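Local News | Family & Community
2 min read

Hostutville play library moves to larger space, adds 92 toys

The Hostutville toy library will reopen in August in a larger space in the Thammasiri building, with 92 more toys on its shelves and longer evening hours for families who work during the day.

The library lends soft toys, pretend food, puzzles and building sets to households in town for 2 weeks at a time. It has outgrown the single room it used behind the bus station, where strollers had to be left in the hallway and returned toys were stacked on the floor by closing time.

Membership stands at 140 households. The yearly fee will stay the same after the move, and families already signed up do not need to register again. Their old cards will work at the new desk.

Most of the new stock is pretend food and soft items for younger children, the two groups with the longest waiting lists over the winter. Part of it came from Kumico, a toy shop that closed its Hostutville branch in the spring and passed on what was left. The rest was bought with a grant from Lultudeck, the flooring company on the east side of town.

Sorting has been going on at a long wooden table, where toys are put into bowls and trays before they get a number and a place on the shelves. Large pieces such as the toy donuts will be lent one at a time. Smaller soft toys will go out in sets, each with a card listing what has to come back.
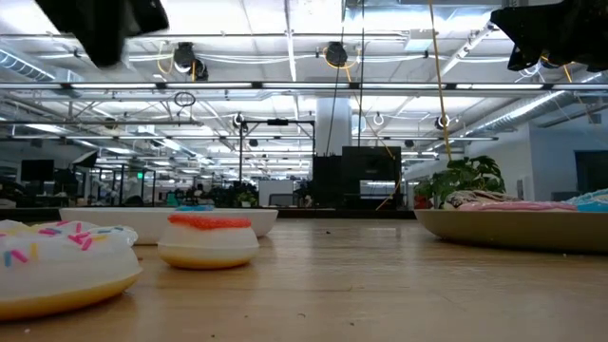 Parents who answered the library's spring survey asked mainly for later hours, and one wrote that she had paid for a full year and made it to the desk twice, both times on a day off. She said she would also like to be able to renew by phone, "even if it's only for the one toy my son won't give up."

The library will stay open until 7 p.m. on two evenings a week under the new schedule. Phone renewals will be allowed once per item, as long as no other family has asked for it.

Late fees are going up from 25 cents to 50 cents a day. Missing pieces will be charged separately, and the library asks families to report them when the set is returned.

Soft toys must be washed before they come back. Anything that cannot go in a machine will carry a yellow tag with cleaning directions.

The old room has stopped lending, but borrowed toys can still be dropped off there in the morning until the end of July. After that, all returns go to the Thammasiri building, side entrance.

Filed under: Families, Libraries, Hostutville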